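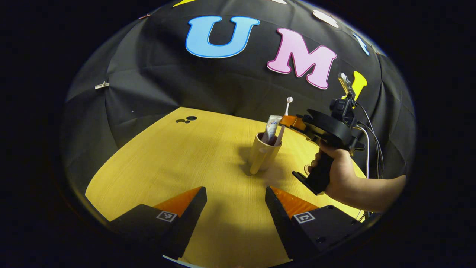 *Fig. 1. Mug, toothpaste and toothbrush, seen from the left-hand gripper. The other gripper is at right.*

## Session 9: Fisheye views, finger markers and gripper width

Reading before class: the Bundgaard notes on wide-angle lens models, up to the part on calibration boards. Skim the derivations, but do work through the projection formula once by hand. It pays off tonight!

### What we want from one image

Last session we got camera poses out of Willa and plotted them. A pose tells us where the hand is. It says nothing about how far the fingers are open, and a policy that can't command the opening can't pick up a toothbrush. So we need one more number per image, and the lovely part is that it's already there in the pixels - each near finger has a small square marker on its sloped top face.

The pipeline in Gralico has these stages:

1. Detect markers in the raw fisheye image.
2. Undistort the corner points only. Leave the full image alone.
3. Solve for each marker's position in the camera's own coordinates.
4. Take the sideways distance between the two markers, then subtract the closed-jaw offset from your calibration file.

Stage 2 trips people up every year. If you flatten the whole image first, the fingers land way out where the stretching is worst, the marker edges go mushy and detection drops. Straight lines really do bend in these views (look at the far edge of the table in Fig. 1), and that's fine for our purposes.

### Filling gaps

Markers drop out. Motion blur does it, and so does glare. Use this rule:

- both markers found: compute width directly
- one found: mirror it across the gripper's center line
- none found: interpolate, but never across a gap longer than 200 ms

The mirror trick only works because the fingers are linked and move together. I still think it's one of the nicest hacks in the whole codebase.

### Two hands

With a second gripper in view, it's tempting to measure its opening from this camera too. Don't. Run the pipeline separately on each stream and join the results by timestamp. `cullow_sync` handles the join, and its December release fixed the off-by-one at the start of a recording.

### Exercise

Use the 219-image set in the course folder.

a. Plot width against time for both grippers on one axis.
b. Mark every interpolated sample in a different color.
c. Swap stages 1 and 2, rerun, and compare how many samples have both markers.

Hand in the plots plus a paragraph on (c). Next time: turning widths and poses into actions, and picking a horizon for the policy.

*Notes revised February 2024*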